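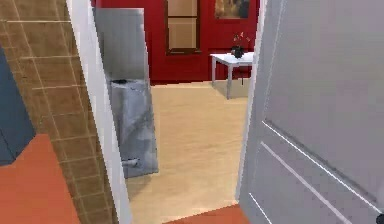

Mounting Miniature Medals on the Mess Dress Jacket

These instructions apply to all members of the Tilcombe Cadet Wing who are authorized to wear miniature medals at formal dinners. Members should read them in full before ordering a mounting bar.

Before You Begin

Confirm your awards against your service record. Only awards entered in the record may be worn. Questions about missing entries should be sent to Yareli Zamudio in the records office, who needs at least 20 working days to make a correction.

You will need the mess jacket, a mounting bar of the correct length, your miniature medals, a fabric ruler and a soft cotton cloth.

Procedure

1. Lay the jacket flat on a clean table and close the front as it will be worn.

2. Arrange the medals in order of precedence. The highest award goes nearest the center of the chest.

3. Slide each medal onto the bar. The lower edges must form a straight line. If they do not fit side by side, overlap them evenly, with the highest award showing in full.

4. Center the bar on the left lapel, following the placement diagram issued with your jacket. Mark both ends lightly with tailor's chalk.

5. Push the pins through the outer fabric only and fasten the clasps. Do not pierce the lining.

6. Put the jacket on and ask another member to check that the bar is level.

Members with more than 8 medals should have them court mounted by a tailor.

Care and Storage

Remove the bar before the jacket is cleaned. Wipe the medals with the dry cloth and store them flat. Metal polish must not be used on plated pieces.

Replacement bars may be requested from Leonidas Stergiou at the uniform store. Requests for the December dinner should be made by the end of November.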